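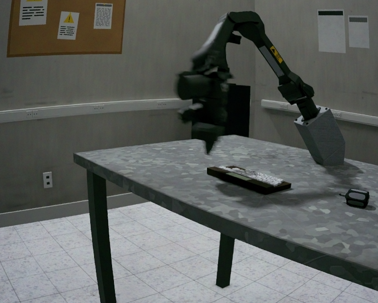
Most arguments about automation at work start with the headcount. At the Prolano plant in Prarnodstead the headcount did not move. The bench testing section had 13 people before the arms went in and has 13 now. What moved was the work, and I think the section was poorly prepared for that.

The old job was handling. A technician picked up a unit, pressed its keys in a set order, measured the housing, wrote down the result and reached for the next. The new job is mostly deciding what to do when a cell stops. In August the section logged 262 stops. Of those, 72 needed a change to the program and the rest were cleared at the bench by whoever was closest.

Clearing a stop sounds minor. It means reading a fault code, judging whether the part or the gripper is out of position, and choosing between a restart and a call to engineering. Rahel Moser, who ran the section for the manual years, calls it "supervision without the title". The pay grade still describes the handling job.

Simulation makes the gap wider. Each new task is now built and tried in a virtual cell before it reaches the floor, and the people who build it sit in another building. Reach, clearance and tool angle are settled there. A technician who knows that a certain housing sticks in humid weather has no field in which to enter that — the model has no humidity.

Nhàn Quan in engineering proposed seating one technician with the simulation group every Saturday shift. Management called it a training cost and put it off. I would call it a design cost and pay it from the project budget, where the licences already sit.

The grade should be rewritten as well, with fault diagnosis named in it. Until then the plant is buying judgement at the price of handling, and the better technicians have started to notice.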